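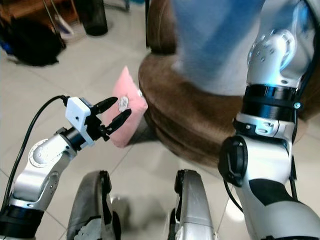 Monday, September 12, 2022

14 shares · 6 comments

The grippers went back on last Sunday and most of this week has gone into getting them to close when I ask and stop when they should. I said in August that the hands would be the easy part. They have taken longer than the legs did.

For anyone new, this is the humanoid I have been putting together between the lounge room and the shared workshop in Clakham. The heavy work gets done at the workshop because they have the drill press and a proper bench. Software and testing happen at home, on the tiles, where I can leave things set up overnight. I call the robot Isah. The control software I wrote for it is called Tustura, and it is a mess, but it runs.

The problem was the left gripper. Each hand has two fingers driven by one small motor, and the motor controller reports current so I can tell when the fingers meet something. On hard objects this worked from the first day. On anything soft the current climbs so slowly that the software never sees a clear step, so it keeps squeezing until it hits the limit. A block of wood is fine. A cushion gets crushed and then dragged.

I tried lowering the limit first. At 25 per cent of full current the fingers let go of nearly everything heavier than a sock. At 42 per cent they held, but they also held far too hard. There was no number in between that suited both the wood and the soft things, so I stopped looking for one.

What I have now is a check on how fast the fingers are moving as well as how much current they draw. If they slow down while the current is still rising, Tustura treats that as contact and eases off. It took 11 versions to get something I would leave switched on. The last one did 22 grasps in a row on Thursday night without a fault, mostly on cushions, with a rolled towel thrown in near the end.

The cables needed work too. The old one for the left hand was too short, and every time the wrist turned past halfway it pulled on the connector. I made a longer one that loops over the arm with enough slack for the full turn. It looks untidy but it hasn't come loose. I would like to run it inside the forearm one day, but that means taking the elbow apart again and I am not keen.

Picking things up from the floor is harder than picking them up from a table. The arms have to reach down past the legs, and the head has to tilt far enough to see what the fingers are doing. My first attempt at the head tilt was too fast and the whole body rocked. I slowed it to half speed and it settled. Glossy tiles are not a great surface for this either. The reflections confuse the depth readings, and I ended up turning off the lamp nearest the window and throwing out any reading that came back lower than the floor.

I ordered rubber fingertips from Zendadora three weeks ago and they still haven't shown up. The tips I have are bare and they slide on smooth fabric if the grip is light. I tried heat-shrink tubing over the ends, which helped for a day or so and then split. If the rubber ones don't arrive by the weekend I'll cut something from an old bike tube.

Next job is the same tuning on the right hand. The motor is the same model but it draws a bit more current when it's running free, so I can't just copy the numbers across. After that I want to try both hands on one object — probably the washing basket, empty to start with.

I'll put the code up once I have cleaned out the commented bits.

6 comments · Share this post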